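3.2 Storage and placement on the compact counter

The second layout in our study places everyday kitchen goods on a single counter with no wall cabinets. It was drawn up by Antoniadis and Pap to test whether items kept in open holders are found and put back more consistently than items kept behind a front. Following the Prerkthorpe scheme, each item is assigned one of two storage classes: open, where the item can be seen and grasped without moving anything else, and closed, where a door or drawer must be operated first.

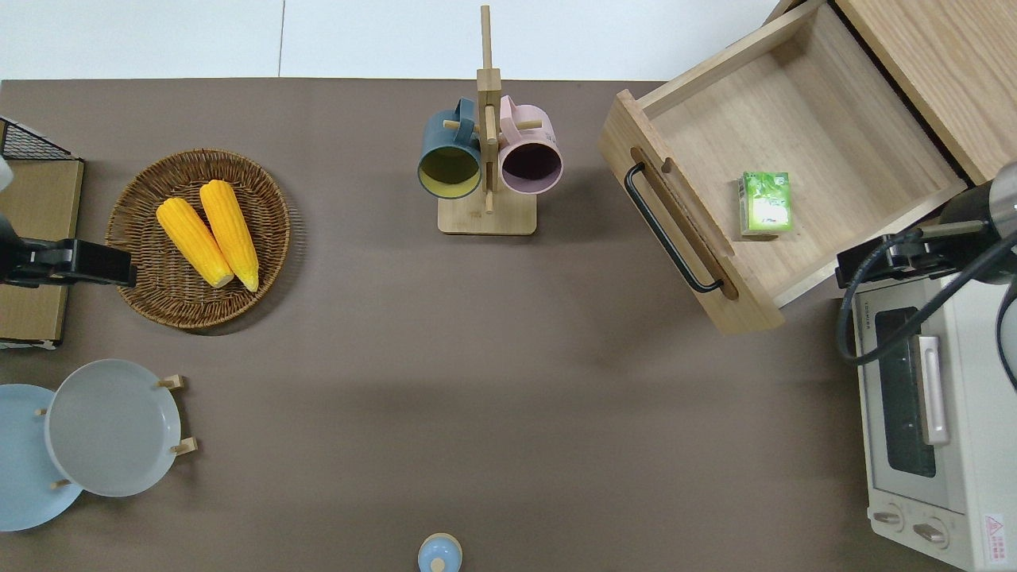 Open storage accounts for most of the counter. Plates are held upright in a peg stand and mugs hang from a post, so that each piece can be lifted away without disturbing its neighbor. Stacking was ruled out at the planning stage – a stack imposes an order of use that the participants did not choose. We treat produce as a separate case, as it is neither stored for long nor returned to its place after use.

Participants were asked to name the home position of each item before handling it. The session lasted 40 minutes, with a break after the first 20, and answers were recorded by Akanda on the Sevska form.

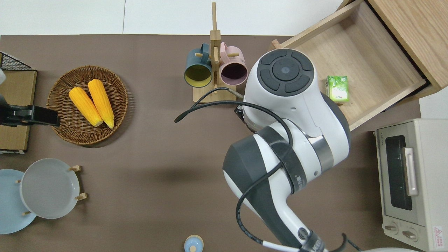

Color was treated as a secondary cue. In the earlier layout all tableware was of one color, and participants identified pieces by position alone. The present layout mixes colors within each type: the dark teal mug and the pale pink mug share one tree, and the light blue plate stands behind the gray one. A participant can therefore refer to a piece by color even when its position has been forgotten. We coded answers by color and answers by position separately, and an answer using both was entered under each heading.

Closed storage was limited to the drawer cabinet. The drawer was assigned to small packaged goods, which tend to fall over or drift when left on an open surface. Pap and Le Roux disagreed on whether a drawer left open should still count as closed storage; we kept the original class and noted the state of the drawer in the margin of the form.

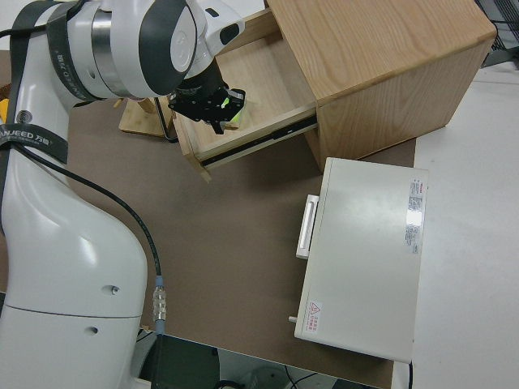

Clearance was the main constraint on the position of the cabinet. A drawer needs free space ahead of it equal to its travel, and any item set down in that space blocks access to the contents. With the drawer pulled out on its black metal slide rail, the white box with the side handle lies just in front of the cabinet. We did not vary this spacing between participants. Depth was also held constant, as Strickland had found in the pilot that deeper drawers lengthened search times for small packets.

The remaining surface was divided into zones by type of use. Tableware and produce were kept close together, on the assumption that both are needed when a meal is served, and the cabinet was placed farther along the counter. Zone boundaries were not marked on the surface, and participants were not told of them. 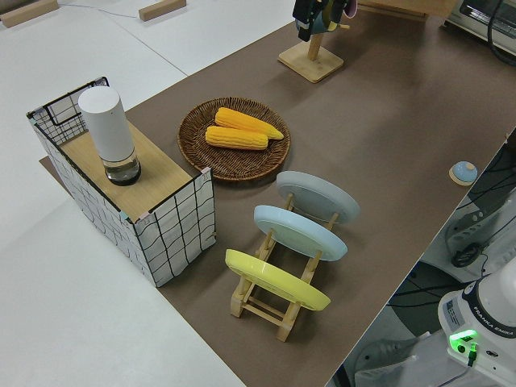 Figure 4. Tableware and produce zones: corn cobs on the round wicker tray, with three plates upright in the wooden rack.

Answers that named a zone but not a holder ("with the plates") were scored as partial. Scoring was carried out independently by Akanda and Le Roux, and differences were settled by a second reading of the form. The treatment of partial answers is taken up again in Section 4.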